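Shop Floor Talk > Automation > Rules and good practice
Thread: Who gets to hold the pendant?

hastden_nights
Looking for how other places handle this before I write something everybody will hate. We have 27 people cleared to be in the robot bay and, on paper, 6 cleared to drive anything in manual. In practice the handheld goes to whoever is standing closest when the lead gets a phone call. I've been asked for a one-page rule. My current draft is four pages and has a flowchart, so I'm already in violation.

What I have:
1. One handheld, one driver. The driver's name goes on the whiteboard.
2. Driver says "moving" out loud and gets an answer before anything moves.
3. Manual mode is reduced speed, always. No "just this once."
4. If you're looking at the screen, you're not jogging.

Number 4 is the one causing trouble.

palletjack_pete
Number 4 is unenforceable. The buttons are on the thing you're not allowed to look at.

hastden_nights
You look, you pick your axis, you look up, you move. It's texting and driving with a heavier car.

palletjack_pete
I've been doing this a long time and I look down constantly. I know where the arm is. I put it there.

cmorrow_weld
Famous words. Our last incident report has that sentence in it almost exactly.

Angharad Morgan
I wrote the manual-mode procedure at Odano and went through this fight in May. Pete isn't wrong that people look down. Everybody looks down. The screen is where the answers are, and a person hunting for a menu will keep their head bowed until lunch. So the rule has to live with that. Ours says the enable switch is released whenever your eyes are on the display. Released, not "held lightly," a phrase I had to strike from the draft twice.
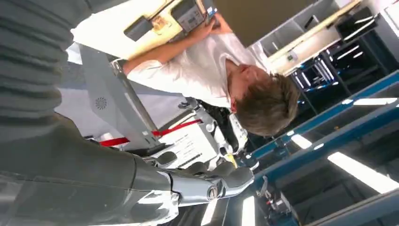

The second half of it is where you stand. We don't tape a box on the floor anymore. Tape tells you where your feet go and says nothing about your elbows, and a humanoid-type setup with two arms has a lot more opinions about the space next to it than an old palletizer does. We work it out per task: full reach of the arm, plus the hand, plus whatever the hand is holding. People forget the hand. Then they forget what's in the hand.

If the task can't be done from outside that reach, it goes on a separate list and needs a second person at a stop button. The second person has no other job. They don't get to hold parts, or a coffee – we did have to write down the coffee.

palletjack_pete
So two people to do one person's work. Management must have loved that.

Angharad Morgan
They did not. They asked whether the second person could do email.

bolt_circle
Can I be the boring one? Before you write any house rule, go read the manual for your actual machine and the risk assessment for your actual cell. I see a lot of one-pagers that are somebody's old one-pager with the logo changed. We inherited one from our Flakosico line that told everyone to check the light curtain. The new cell has no light curtain. People had been initialing that box for 200 shifts.

cmorrow_weld
Initialed by you?

bolt_circle
Initialed by several of us.

hastden_nights
OK, taking the released-switch wording. I'm less sure about the reach thing. We have guys teaching grasps on small parts and they need to see the fingertips. From outside full reach you can't tell whether it's holding the part or just near it.

Ifor Gittins
Then put a camera feed on a monitor, or stop the arm, go look, come back, and move it again. Slow, yes. I'd argue the teaching is supposed to be slow. My objection is to the "moving" callout, which turns into noise inside a week. By the second shift everyone is shouting "moving" and everyone is answering "yep" from the far side of the room with a drill running. If you keep it, make the answer specific. We use "clear left" or "clear right," so the person at least has to know which side they're on.

palletjack_pete
Left from whose point of view?

Ifor Gittins
The robot's. It's painted on the base. We had that argument for longer than it took to install the robot.

Angharad Morgan
I'd drop the callout for solo work and keep it for anything with a second person in the cell. Agree on making the answer specific.

hastden_nights
Revised version, form 2282, because apparently it has to have a number:

One driver, name on the board. Eyes on the display means switch released. Reduced speed in manual. Stand outside reach plus hand plus payload, or get a second person who does nothing but watch. With two people, specific callouts.

It fits on one page if I use a small font.

palletjack_pete
I'll sign it. I'm still going to look down.

hastden_nights
Looking down is fine, Pete. Let go of the switch.

bolt_circle
Put a review date on it. And take out any light curtains.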